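3.2 Layout of the dish area

The work surface is white and slightly glossy. Dishes that have no assigned place stay on it until they are sorted. Igor Głowacki set the sorting rule in June: bowls and plates go up on the raised shelf by color family, starting with pink.

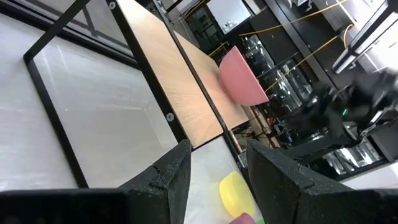
The shelf top is light wood with a visible grain. We left it unfinished at first, then sealed it after Danuta Rutkowska noted water marks on the test piece. The maximum load we set is 800 g, which covers every dish in the Florell set.

3.3 Shelf position

Placing the shelf at the far edge keeps the near part of the surface free for sorting. Moving it 30 mm farther back made the legs unstable, so the first position was kept.

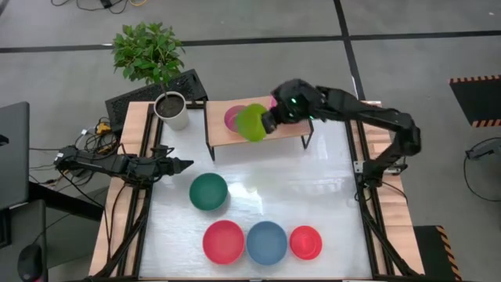 Figure 2. Wooden shelf with pink plate and lime-green bowl; other dishes on the white surface.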